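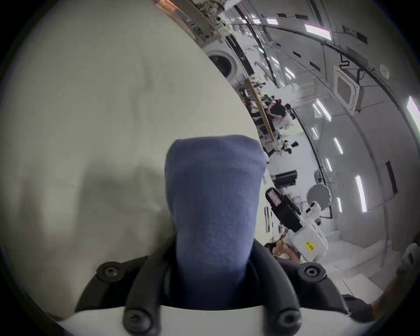

Can the Skireren table cover be washed together with everyday shirts?
The cover may go in the same load as cotton shirts of a similar color, on a warm cycle. It should be removed before the spin ends only if the care label on the shirts asks for it.

Skireren Folding Table Cover
Supplied by Prirnirora, Household Textiles Division

The Skireren is a fitted cloth cover for large work tables on which clothing is sorted, smoothed and folded. It is intended for shared laundry rooms, training rooms and workshops where one table serves several purposes during the day. The fabric weighs 256 grams per square meter and is hemmed on all sides. Two widths are available, and the cover is secured underneath with ties – no clips or pins are required.

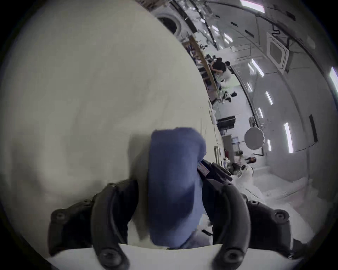

Blue cloth, folded.

Colors and ordering
The cover is offered in sage, sand and white. Samples may be requested in writing from Nosipho Venter, Customer Accounts. Orders received by noon are entered the same day. Prirnirora has supplied more than 900 covers to date, and replacement ties are stocked separately under the name Flolell. 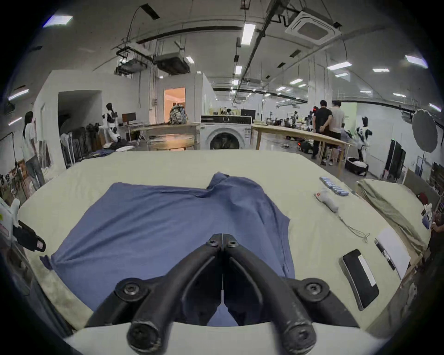

Shirts are best folded on a surface large enough for both sleeves to be laid out in full. The garment should be placed face down, the sleeves brought in, and the sides turned toward the center before the hem is raised to the collar. A pale cover assists with this step, as a dark or strongly colored garment stands out clearly against it; the blue shirt on the pale green cloth is easy to follow from collar to sleeve, creases included. Phones, pens and paper may share the table, provided that they are kept to one side of the garment.

Care
Wash before first use. Tumble dry on low. Iron on the reverse side while slightly damp. Covers in the Hinds range have a coated backing and must be wiped clean by hand.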